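The Watchmen of Pleltolham

For most of its history the harbour town of Pleltolham had no police in any sense we would recognise. It had a night watch, a lock-up with two cells, and a bell. The watch was paid by the parish and answered to whichever magistrate happened to be living nearest. Its duties were to call the hours, check the doors of the warehouses on Quay Street and bring in anyone found drunk after ten.

The arrangement lasted because the town was small and its trouble was seasonal. When the herring boats were in, the lock-up was full. When they left, the watchmen went back to mending nets. The surviving watch book, a narrow ledger kept in the borough archive, records 313 arrests over its whole run, and most of the entries are a single line long. One February page lists the same man four times.

What ended it was the opening of the deep-water dock. Ships began to call from further away, among them the nitrate carriers of the Buenaventura line, and a crew of thirty with a month's wages could empty the taverns into the street in a way the watch had never had to deal with. After a night of broken windows the dock company asked the county for constables. The county offered six, if the company would pay half. The company agreed, then spent two years arguing over what half meant.

A force of two masters

The Pleltolham Dock and Borough Constabulary, to give it its full name, was an odd body from the start. Its men wore the county's coat and the company's buttons. Inside the dock gates they took orders from the dock superintendent, and outside them from the magistrates. A constable chasing a thief across the boundary was meant to stop and report to the gatehouse before going on. The rule was dropped after the first summer, though it stayed in the printed handbook for decades.

Pay was the main complaint. Dock constables earned more than borough constables doing the same hours, and men asked to be moved inside the gates as soon as a place came up. By the time the force reached its full strength of 51, only a third of them were walking the town. Shopkeepers on the hill said they could go a week without seeing a uniform.

The station itself was a plain brick building with stables behind. Unmarried men lived on the upper floor and took their meals in a long room at the back, paying a fixed sum each week for board. The mess accounts show that they ate a great deal of mutton and that crockery was replaced every spring out of a common fund.

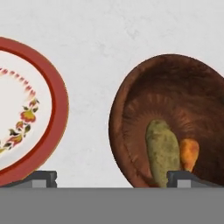 The Skoscombe inquiry

The weakness of the system was exposed by a strike. When the coal porters walked out, the company ordered its constables to clear the gates, and the magistrates ordered them to stay where they were. Some obeyed one instruction and some the other. A second body of men was sent by train from Skoscombe, arrived without a map and spent the first evening guarding the wrong entrance.

The inquiry that followed sat at Skoscombe town hall and heard evidence for nine days. Its report runs to 504 paragraphs. It cleared the constables of most of the charges against them and blamed the shared command, which it said had left the men unable to tell a lawful order from an unlawful one. It recommended that the force be split.

The dock side kept its own police until the company was wound up. The borough side was absorbed by the county and its records were sent inland, where a good many were lost to damp.

What remains

The station is now flats. The lock-up survives, with its bell, and the gatehouse is used by a sailing club. The archive holds 783 items from the constabulary, including pay sheets, a box of whistles and the handbook with the rule about the boundary still in it. Readers need to book ahead, and the watch book can only be seen on microfilm.

4/20/25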